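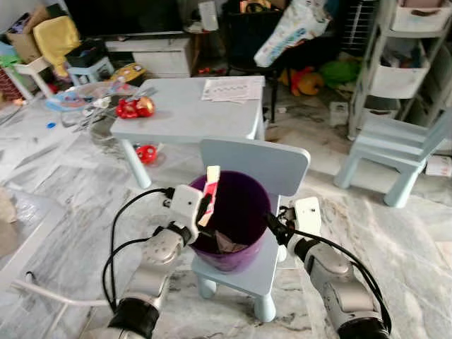 Visiting Hollis Island: Frequently Asked Questions

Last updated August 4, 2024

How do I get to Hollis Island?

By passenger ferry from Brinport. The crossing takes 20 minutes in ordinary conditions. Boats leave from the town wharf, at the bottom of the hill past the fish co-op. There is no airstrip and no bridge.

Can I bring my car?

No. The ferry carries passengers, bicycles and hand carts. Leave your car in the gravel lot above the wharf. Overnight parking is allowed if you put your return date on the dash. The spaces closest to the water belong to wharf tenants and cars left there are towed.

Do I need to book the ferry?

Not for day trips outside the summer holidays. In summer the first boat out and the last boat back fill up, so book those. Groups of more than four should book at any time of year.

What happens if the ferry is cancelled?

The skipper makes the call, usually an hour before sailing, and it is posted on the board at the wharf and on our home page. Your ticket stays good for the next boat. If you are stuck on the island overnight, go to the Ernis Guesthouse first. They keep a list of people with spare beds.

Is everything open again after the storm?

Mostly. The storm in May took out the lower boardwalk and part of the north track. The boardwalk has been rebuilt and is open. The north track is open as far as the lookout, and past that it is closed until the bank has been made safe. Please don't climb around the barrier. The store, the guesthouse and both beaches are open as normal.

Where can I stay?

The Ernis Guesthouse has rooms all year. There are also several rental cottages, mostly let by the week in summer and by the night otherwise. Linen is included at the guesthouse but not at most cottages, so check before you pack.

Is camping allowed?

Only at Preltthorpe Bay, which has tent sites, a cooking shelter and composting toilets. Pay at the store when you arrive. No camping on the beaches or at the lighthouse.

Can I have a campfire?

In the fire rings at Preltthorpe Bay, when there is no fire ban. Bring firewood from the store and leave the driftwood where it is. Gas stoves are fine except on total ban days.

Is the water safe to drink?

Tap water at the guesthouse and the store is treated. The tap at the campground is rainwater and should be boiled. Cottages run on tanks, so keep showers short.

Where can I swim?

Preltthorpe Bay is the sheltered one and better for small children. South Beach has surf and a strong current at the rocky end. Neither has lifeguards.

Can I visit the lighthouse?

You can walk to it at any time. The present tower dates from 1957 and replaced a timber one on the same spot. The inside is opened on the first weekend of each month in summer, weather permitting. Allow an hour each way from the wharf. The last part is steep and there is no shade.

Are dogs allowed?

On a leash, yes, on the ferry and around the village. Not on South Beach during the nesting season, and not at the campground.

Is there a shop?

One general store, next to the wharf. It has groceries, bread, ice, bait, sunscreen and gas canisters. It closes for lunch. Fresh fruit and vegetables come over with the freight and can run low by the end of the week.

Does the store take cards?

Yes, when the connection is working. Bring some cash as well. There is no bank machine on the island.

Will my phone work?

There is coverage in the village and at the lighthouse. Expect nothing at Preltthorpe Bay.

What do I do with my garbage?

Day visitors take it back to Brinport. Campers can buy a tagged bag at the store and leave it at the depot behind the wharf.

Is there a doctor?

No. A nurse visits every second week. For anything urgent, call the emergency number or go to the store, where there is a first aid kit and a radio.

I left something on the ferry. Who do I contact?

Lost property is kept at the Brinport ticket office, extension 874, for a month.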